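Folding task - grip height??

tgoertz
2020-03-08
Anyone else on the Hirkix student comp stuck on the shirt? Our club has 11 runs logged and the fingers keep closing on nothing. Till Görtz, Tamoston team btw 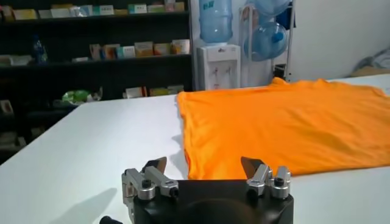
Were starting from the left edge, 2 mm off the table. Any lower and it scrapes.

vukton_fan
go for a crease instead, flat edge is hopeless

marge800
Disagree. Creases move every run, edge doesnt. Slow the close down - ours is at 800 ms

vukton_fan
slow = timeouts. we lost july's round that way

tgoertz
Will try 800 tmrw. Rules say no tape on fingertips right?

marge800
rubber ok, tape isnt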